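Gresholm Play Library
Toy and Equipment Check, Sorting Room
June 2024

Return this sheet to the Zillano building office when finished. The tick boxes are for ticking. The comment lines are for comments, and last time one of them held a shopping list.

1. Room

Floor clear of small parts: YES. One marble recovered from under the radiator and put in the lost parts jar.
Exit door opens fully: YES, with a shove. Reported before, reported again.
Table steady: YES.
Extinguisher tag in date: YES. Unit 2357.

2. Shelving

Brackets tight: YES, all 6.
Heavy items on bottom shelf: NO. The Cikdale train set had gone back up to the top, where it can reach the most heads. Moved down.
Labels legible: MOSTLY. "Misc." and "Misc. (other)" remain on adjoining shelves – the difference is known only to the person who wrote them.

3. Mixed basket

Wire ends checked for snags, rim and base: PASS.
Filled no higher than the rim: FAIL. See comments.
Toys only: FAIL. See comments.
Soft goods kept separate: FAIL. A knitted blanket counts as soft goods, however good it looks among the balls.
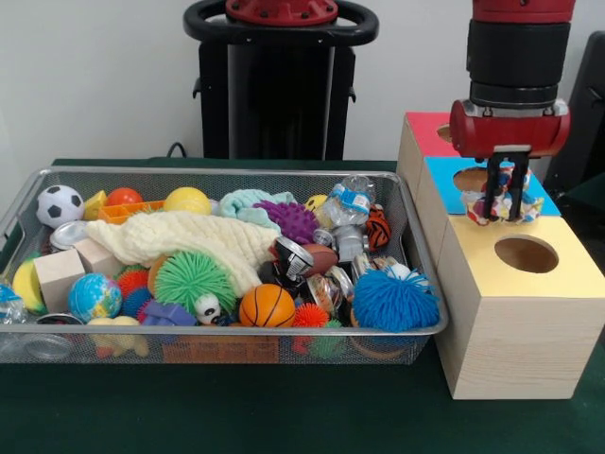
Item 3, mixed basket. Crushed water bottle toward the back, tin lids at the bottom.

Comments: The basket is meant for toys that have been checked. At present it is also taking recycling. Bottles go to the blue bin by the sink. Tins and lids go back to the kitchen cupboard after someone has run a gloved finger along the edges, and they do not travel with anything a toddler might chew.

Spiky balls and the green puffer ball: pull each strand and nub gently. Anything that comes off in your hand goes in the trash, along with the ball it came from. The panda gets the small parts test before it goes out to the under-threes. It may not enjoy it.

Blanket and the mint-green cloth to the laundry pile.

4. Cleaning

Spray bottles labeled: YES.
Wipe-down log filled in: YES, 19 entries, several in suspiciously identical ink.
Gbeho foam mats washed: NO. Still rolled up behind the door, aging.

5. Action before next opening

Empty basket completely, wipe, refill with checked toys only.
Exit door: ask Zillano for a date, in writing.
Mats: wash them or admit defeat and order new ones.

Result: PASS WITH CONDITIONS. Recheck item 3 before any loans go out.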